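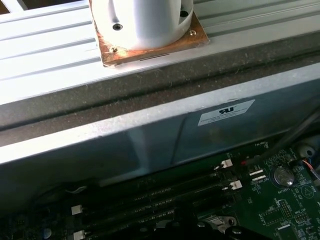 Keep the foam, whatever you do, wrote a reader in a comment on last month's page. Mine went sticky, I peeled it off thinking it was only packing, and the whole machine ran louder from then on, with the fans going up and down all afternoon like they were looking for something.

Search the gallery
Enter keyword
Go

I'm putting that comment first this time, partly as a thank-you and partly as a warning to myself, as I've been guilty of exactly the same thing. Years ago I had an old desktop with a strip of foam along the cooling duct, and it looked so tired and fluffy that I pulled it away and dropped it in the trash, quite pleased with my tidying. Then I spent two evenings wondering why the air was going everywhere except where I wanted it. So welcome back, everyone, and especially to the folks who found us through the Trendmont swap meet page. This gallery is for people who like the insides of computers as much as the outsides (maybe more!), and this month it's all about cooling: fins, ducts, foam, and the little screws that hold it all together.

Fins, foam and duct
Bright aluminum fins over the memory slots, with a dark strip of foam running between them and the sheet metal. I do love a big heatsink, and the scuffed copper-colored plate on top has more colors in it than some of my sweaters.

On the foam
Look how much lint it has picked up! People ask me whether that means it should be replaced, and my answer is nearly always to leave it alone if it still springs back when you press it gently with a fingertip. Foam like this closes the gap between two pieces of metal that don't quite meet, and a bit of fuzz on the surface does very little harm. I go over mine with a soft paintbrush, the cheap kind from the craft aisle, holding the vacuum hose a few inches off to catch what comes loose. If it crumbles, or leaves black smears on your fingers, then yes, it has had its day. Measure the thickness before you scrape it off, and write it down somewhere you'll find it again. I wrote mine on an envelope once and mailed the envelope.

On the copper
Every time I mention discolored metal I get messages about polish, and I understand the temptation, I really do. A shiny plate is a lovely thing. But polish gets into places you can't reach with a cloth, and I would hate to think of it creeping down toward a board that has been minding its own business since 2000 or whenever it was built. I wipe with a dry microfiber cloth and then I make myself put the cloth down and go have a cup of tea. The stains are part of the fun anyway, and if you ask me they suit an old machine.

On stickers
The small white one on the shroud is the sort I always try to save. The print is tiny and the adhesive has usually gone brittle by the time I meet it, so I clean up to the edge and stop. On my own Vaker tower I got careless with a damp cloth and lost half the lettering on a label, and I still feel bad about it whenever I open the side panel, which I do far more often than I need to. If one of yours is lifting at the corner, a light press with a clean thumb is usually plenty.

On prices, as several of you asked
I paid $245 for the Vaker, shipping included, and I thought that was a lot until I saw a similar one listed at $299 with no drive, no side panel and a key missing from the lock. Falcão, the little surplus shop that a few of us order from, is good about telling you what's inside before you pay, and they wrap the heavy parts separately if you ask nicely. Please do ask. A large heatsink left attached during shipping can do an awful lot of damage when the box gets dropped on its corner, and it will get dropped on its corner.

On screws
Take a muffin tin, put the screws in it in the order they come out, and keep the cat in another room. I have tried magnetic mats and labeled bags and a very smart Turnlow parts tray with a lid, and I always end up back at the muffin tin. Small screws on a cooler are often different lengths even when the heads match, and it's a miserable feeling to have one left over at midnight.

Next month will be power supplies, from the outside only, please, with the covers on. If you have a favorite foam supplier, or a good way of cutting a long strip straight (I use a bread knife and I'm not proud of it), leave a note in the comments and I'll add the best ones to the page when I get home from my sister's in August.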